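Slide 1. Title
Good evening. Tonight covers how the Enurberg toy library sorts, lends and repairs its stock. Questions at the end, please.

Slide 2. Where we are now
We opened with 18 boxes in the back of the Lill Street branch. The catalog now lists 1215 items, and 209 households hold a card. Most come in between 3 and 5 in the afternoon, straight from school.
(Pause. Ask who has borrowed from us before.)

Slide 3. Lending loose parts
Puzzles are easy — one box, one number. Blocks are harder. We used to count every piece at the desk, and the line went out the door. Now each set is weighed when it leaves and again when it comes back. If the weight is off, we call the family.
Open containers get used more than boxes with lids. Parents at the Pekari branch told us the same thing in May.

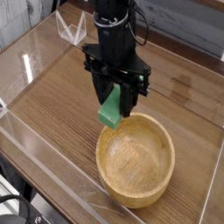
Slide 4. Cleaning
Plastic goes in the dishwasher, top rack. Wood gets a damp cloth and a day on the drying shelf. Fabric goes home with whoever is on the laundry list.
Mention that the Tullico shelving arrives next month.

Slide 5. Money
Repairs and spare parts cost us nearly $500 last year. Late fees covered less than half. We would like to drop the fees anyway — they keep people from bringing things back.
Leave the budget table up while taking questions.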